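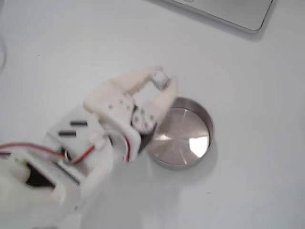 I have wanted to write about dishes for small things since November, when we cleared the long cupboard at Edham. A dish for small things is a very modest object and it is easy to choose a bad one. My favorite kind is round and made of metal, and it stands on a plain white table, so the eye goes to it at once. With a patterned tablecloth I would lose half of my buttons.

The cupboard first. It was 134 cm wide and it had everything in it: buttons, hooks, curtain rings, keys without locks, one brass hinge. My neighbor Elspeth Dalgleish came to help and brought her own tea, which I took as a comment on my tea.

We put all of it on the table in small heaps. I do not recommend to take out the whole cupboard in one evening. We did that and then we could not have dinner on the table, so we ate standing by the stove.

What I learned about round dishes: a small thing in a corner is hard to pick up with the fingers. In a round dish you push it to the wall and it climbs up a little, and then you have it. Square boxes are better for storing. For working I want round.

About the rim. It should be low enough that your hand goes over it without thinking. I had a deep enamel bowl before and every time I knocked my knuckles. The bowl is now for lemons.

Metal makes a sound when you drop a button into it. Some people dislike this very much. I like it, since I can look at my sewing and still hear that the button arrived where it should.

Magnus Chisholm asked me under the last thread if a saucer is not good enough. It is good enough! I used a saucer for years. But mine had the small ring in the middle where the cup stands, and pins lay down along the ring and did not want to come out.

The table is a separate question. I painted the top white two winters ago, two coats, and I was afraid it would look like a hospital. It does not disturb me. A dropped needle is dark on white and I find it fast. White thread is another story — for white thread I put down a blue napkin.

How I work now: one dish for what I am using, and everything else stays closed. The dish goes a bit away from the edge of the table. I am strict with this after one evening on my knees with a flashlight.

At the end I must put the dish away. This is the part where I am weak. A dish left on the table becomes a home for coins, receipts, a plum stone (not mine). After two days it is a small cupboard again, with no door.

Radoslava Charvát wrote to me that she turns her dish upside down when she is finished, so nothing can move in. I tried it for one week. My family put the coins on top of it.

For washing: warm water, a drop of soap, and dry it with a cloth right away. I left one on the rack overnight and it got gray spots. They went away with vinegar but it took me 40 minutes of rubbing and I had other plans for that morning.

If you buy one, look for it in the kitchen section. In the sewing shop the same shape costs more and often has a flower on the bottom. A flower is pretty, but I had to check every time if it was a flower or a bead.

Elspeth took 4 of my jars home for her own buttons, and one curtain ring, I do not know why. The hinge is still with me. If someone has a small cabinet door missing one brass hinge, left side, please write me.

Next I will do the drawer under the table. I opened it yesterday and closed it again. There are candles in it, and a map of somewhere, and I think the missing half of the scissors.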